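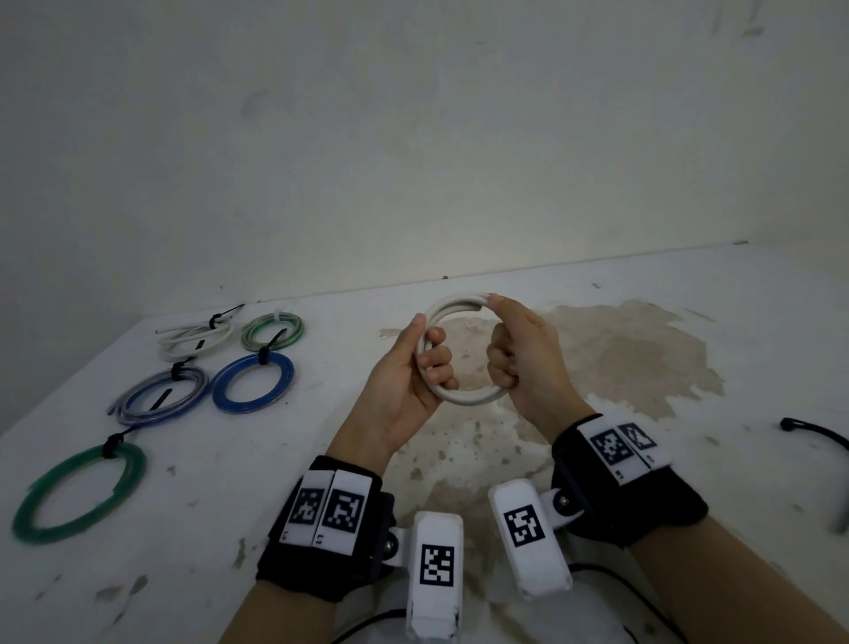

Cable Coiling and Storage for the Shared Workshop
Project report, spring term
Solange Amaral and Sylvie Bergeron

1. Why we picked this

The drawer under the back bench. Anyone who has used the workshop knows it. Cables, hose, tubing, all in one knot, and you pull one end and get the whole drawer. We lost most of a Friday lab in May to looking for one cable, and it was at the bottom with a kink in it. So the project is small: find a way to coil and tie the loose stuff so it stays coiled, goes back in the same place, and does not get damaged.

Not a hard topic we know. But our advisor said a small topic done properly is fine.

2. What we had to work with

White cable, the bulk of it. Some thin clear tubing, including the striped kind. Zip ties, black, bag of 100 from the supply room. A plain table against the wall. A roll of masking tape for labels. Two plastic bins, Rulitz brand, the shallow ones with the clip lids. Budget was 60 dollars and we spent most of it on the bins.

We asked at Bouchard (the hardware store) about the cloth wrap ties. They had them but they cost a lot more per piece, see section 5.

3. Methods tried

a) Elbow wrap. What everyone does, around the hand and elbow. Fast. Puts a twist in with every turn, and when you let it out later it springs into figure eights all over the floor. Dropped this after the first afternoon.

b) Wrap around a form. We used a paint can. Very even rings, all the same size, looks great. But you have to get the coil off the can and it tends to open up while you do that, so really you need a second person with the tie ready. Sylvie liked this one more than I did.

c) Hand coil. Hold the ring in one hand, feed with the other, roll the cable a little between thumb and finger on each turn so the twist does not build up. Once the ring is made, hold it on opposite sides and squeeze the strands together before tying. Slow at first. After an hour or so of practice it goes quick, and it is the one we ended up with.

For stiff cable a bigger ring. The thin tubing can go quite small but do not force it, if it flattens at any point the ring is too small. We ruined one piece learning this.

4. Tying

One tie is enough for a small coil. Put it where the loose end comes out so the end is trapped under it. If you put the tie on the far side the end works free and catches on everything else in the bin, which is how the drawer got that way in the first place.

Snug, not tight. A zip tie pulled all the way down bites into the jacket. We checked a few coils after a week and the over-tightened ones had a dent you could feel with a fingernail. Should be able to slide the tie a little bit along the strands.

Tails: we argued about this. Solange wanted them left long so you can find the tie and grab it. I wanted them cut. A cut tail is sharp if you use regular cutters, and we both got scratched reaching into the bin, so for now they are left long. Flush cutters would fix it but the workshop pair is missing.

5. Cost

Zip ties are cheap but single use, you cut it every time somebody takes the cable out. The wraps cost more and last. For things that get used every week the wraps make sense. For the stuff that sits there most of the term, zip ties. The supplier page (Standulex) has packs of 50 wraps and also a box of 1,000 zip ties, which is silly for us.

We did not have money for both so everything is on zip ties right now. Recomended for next year: one pack of wraps.

6. Storage

Cable in one bin, tubing in the other. Coils laid flat, never stood on edge. Biggest at the bottom. Masking tape label on each with the length, written before coiling and not after (you will not want to unroll it again). The tape comes off the tubing pretty easily, still looking for something better.

Hooks on the wall would be nicer then bins. We asked, no drilling allowed in that room.

7. Problems

- Old cable that has been kinked for years does not want to lie in a ring no matter what. Warming it on the radiator helped some.
- People put things back uncoiled. Signs on the lid, mixed results.
- Our lengths are measured with a tape on the floor so not very exact.
- The Jumcombe reel we borrowed was too big for any of this, returned it.

8. Still to do

Label the second bin. Find the flush cutters or buy new ones. Sylvie is writing the one page instruction sheet to tape inside the lid, I will do the drawings for it. The drawer itself is empty now and needs to be wiped out before somebody starts filling it again.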